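A white table in the corner

January 8, 2021

I have been meaning to write about the table since before the holidays, and then the holidays came, and then the boxes had to go back up to the attic (we own 68 ornaments, which I know because I wrapped every one of them in tissue myself), so it has waited until now.

Those of you who have been reading for a while will remember the old oak one. I loved it, I did, but it was the kind of table that collected things. Mail, keys, seed catalogs, a bag of walnuts that lived there for most of a winter. By suppertime you were eating on whatever patch you could clear with your elbow. When it finally went to my sister's, I told myself the next one would be plain and white and pushed right into a corner, and that I would put on it only what I was going to use that day.

I spent far too long choosing. There was a very handsome one in the Drurnell catalog, but it was 90 inches long and would have blocked the door, and a Tellus one with a drawer, and I know myself well enough not to buy a drawer. Plain it was. And then the plates! I had always had white plates, and white on white looked so chilly to me that I went back to the old pink ones, the picnic ones, which are plastic and have bounced off more floors than I can say. I like pink next to the color of a red onion. It cheers me up before I've even started cooking.
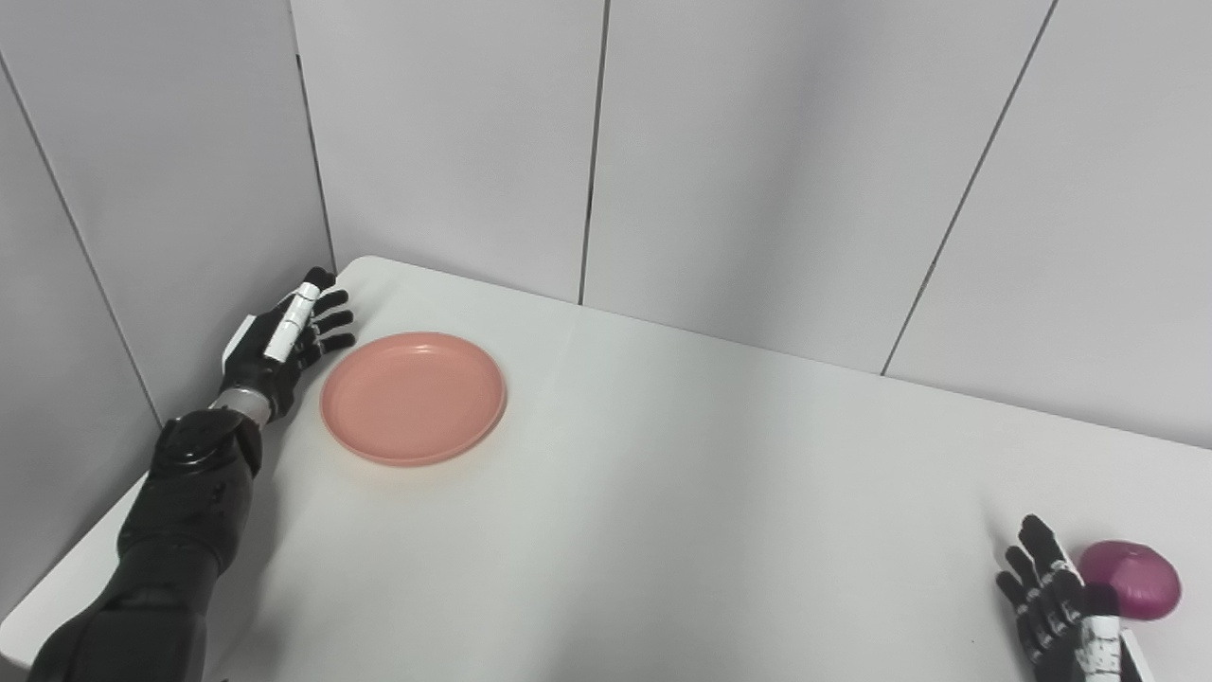 The pink plate on the white table.

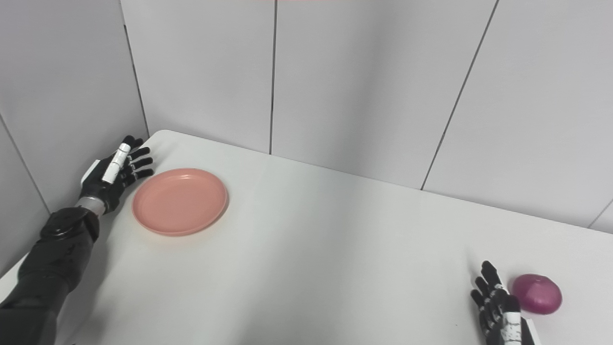
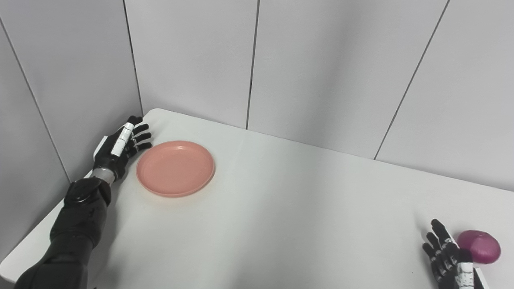 My neighbor read the first draft of this over coffee and remarked that a white table was all very well for a week, but she'd had one for years and it was beets that finished it, and had I thought about turmeric? I had not thought about turmeric. She wipes hers with baking soda and a damp cloth, then again with plain water, and she says never to leave an onion skin sitting on it when it's wet, as it will leave a little brown ring that takes days to fade.

So I've added a cutting board for anything that stains, and I keep a cloth over the faucet. The mail goes in a basket by the front door now. It overflows, but it overflows over there.

The other thing I've changed is how I start supper. I used to pull everything out of the pantry at once and then lose the one thing I wanted behind a can of tomatoes. Now I put out the plate, and the onion, and I stand there a minute and decide what the onion is going to be. Last night it was soup, with the end of the barley. Tonight I think it will go in a pan with butter and some cabbage, very slowly, until it's all soft and sweet, and we'll have it with the rest of the bread.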